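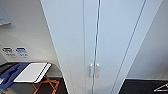 6 min read

July — by Chie Katayama
24 comments · 57 shares

Every summer I go through the ground floor of the Dimari building with a clipboard and a mug of tea, and every summer the storage gets the worst of it. People will forgive a cabinet anything as long as it is white and the doors close. Ours is tall and white, with two doors meeting down the middle and a pair of little silver handles so close together that you can open both sides with one hand, and for that reason it has been treated for years as a piece of the wall. It is furniture. It has hinges and a center of gravity, and so it gets a form. My comments are typed up under each item as I wrote them, minus one remark about the mop.

Marks used: OK, FIX, WATCH, and ASK TADHG.

SECTION A. TALL CABINET, OUTSIDE

A1. Cabinet anchored to wall at the top, bracket tight.
FIX. There is a bracket. There is also a screw, and the two have not met. Riku Minami tells me the cabinet "has never fallen over," and I have written that down in case we need it for his speech. Two screws, into the stud this time.

A2. Stands level, no rocking.
WATCH. Rocks a little if you lean on the right-hand side. Folded cardboard under one foot, which I removed, looked at, and put back until the proper shim arrives.

A3. Doors meet evenly and stay shut when pushed shut.
OK. The gap wanders slightly on the way down. I had a long look and decided that I also wander slightly on the way down. Adjust the left hinges if anybody is in there with a screwdriver anyway.

A4. Handles tight, no sharp edges.
OK on the left. The right one turns a quarter of an inch when pulled. Tightened by hand, will need doing again with a tool. Initialed.

A5. Nothing stored on top.
FIX. One box of Jornano paper towels, one fan, one vase. Last year it was two vases, so somebody is either improving or has broken something.

A6. Floor clear in front of both doors to full swing.
OK at 9 a.m. FIX at 9:40, when the recycling arrived. OK again at 10, after I stood next to it.

SECTION B. TALL CABINET, INSIDE

B1. Heavy items on the lowest shelf.
FIX. The heaviest thing we own is the spare water jug and it lives at eye level. Asuka Shibata is the only person who can reach it comfortably and she has asked, twice, to stop being the person who can reach it. Moved it down. Moved the napkins up. Fifteen minutes, and I have had meetings longer than that about the napkins.

B2. Shelf pins seated, all four per shelf.
FIX, shelf three. Three pins and a golf pencil. The pencil was holding, I will give it that.

B3. Cleaning products separate from anything you eat or drink from.
FIX. The Givent descaler was next to the sugar. Same size bottle, same color cap as the vanilla syrup. Please do not make me explain this one in person.

B4. All containers labeled.
WATCH. Most are. One tub says "NOT THIS ONE" and I have not found the one it means.

B5. No leaks, stains, or smells.
OK. Faint cinnamon, source unknown, no action.

SECTION C. WALL AND COUNTER

C1. Posted notices readable from where a person would stand.
WATCH. The test is simple: stand at the counter, read it out loud. Gearóid Tierney volunteered and got as far as the first line before going to find his glasses. Larger type next time, and put them up where nobody has to bend.

C2. Notices current.
ASK TADHG. Tadhg Ní Chonaill keeps the originals and has views on the wording. I am not getting between Tadhg and a comma.

C3. Counter edge sound, nothing loose or lifting.
OK. Ran a cloth along the whole thing. Cloth survived.

C4. Cords off the counter edge.
FIX. Kettle cord hanging down at knee height again. Clip it. The clips are in the drawer marked clips, where they have been since we bought them for this.

C5. Counter dry around outlets.
OK on the day. The dish rack drips to the left if loaded the way Riku loads it. Turn it around.

SECTION D. GETTING OUT OF THE ROOM

D1. Route to the door clear, wide enough for two people.
OK, if they like each other.

D2. Extinguisher in place, tag legible, pin in.
OK. Tag number 1277, gauge in the green. Dust on top says it has not been needed, and I left the dust.

D3. Door opens fully.
WATCH. Hits the Ikeda stool. The stool goes back under the table after use. It has always gone back under the table after use, according to everyone I spoke to.

ACTIONS

Bracket screws and shelf pins: Riku, before anything else gets put in the cabinet. I mean it about the order.
Shim and right handle: me.
Descaler to the locked cupboard by the sink: done while I was writing it down.
Notices in bigger type: Tadhg, then Gearóid reads them, then we argue.
Cord clips: Asuka has offered, in exchange for never touching the water jug again. Accepted.

Screws and pins go on purchase order 1634. Please don't add a vase to it.

Next walk-through is when the bracket is in. I will be leaning on the right-hand side to check.

24 comments · Share this post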